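Vomon Teach Kit

Show a robot arm a job with your own hands and let it learn from what you did. Vomon pairs a light hand controller with a simulated workcell, so you can start recording tasks the afternoon the box arrives, even if your real arm is still on order.

We've been using it daily at Tesuvska since the spring and we're still finding new things to try with it! Move your wrist and the arm's wrist turns with you. Squeeze the trigger and the fingers close. Most people are picking up cups within a few minutes (the banana takes a bit longer, being curved), and when a go goes badly you press the side button and the whole table resets.

The Lukance room comes ready to use, with mugs, plates, baskets, a bowl, a puzzle cube and other bits to sort, stack and put away.

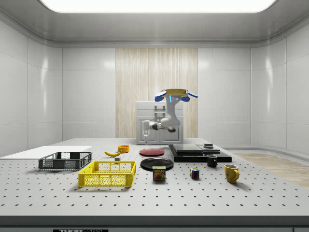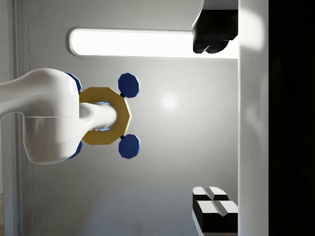

Every session is saved as a replay you can scrub through, trim and label. Keep the good runs, bin the rest, and send what's left straight to the Degefa trainer or export it as plain files for your own code. Simple pick-and-place jobs have come good for us with 75 recorded runs. Putting several things away in order needed 232, spread over three people so the arm didn't pick up one person's habits.

What you get

Hand controller with wrist strap and spare trigger spring
Tracking base and desk clamp
Foot pedal for pause and record
Lukance room and object set
Degefa trainer licence, one seat
Storage for 2,000 runs

The controller works left- or right-handed, and you can slow the motion scaling right down for fiddly work. I keep mine at half speed for anything with a handle and it makes a lovely difference.

Price: £1,585 including delivery within the UK. Extra controllers are sold separately, and two can share one base. The next batch leaves the Tesuvska workshop in August.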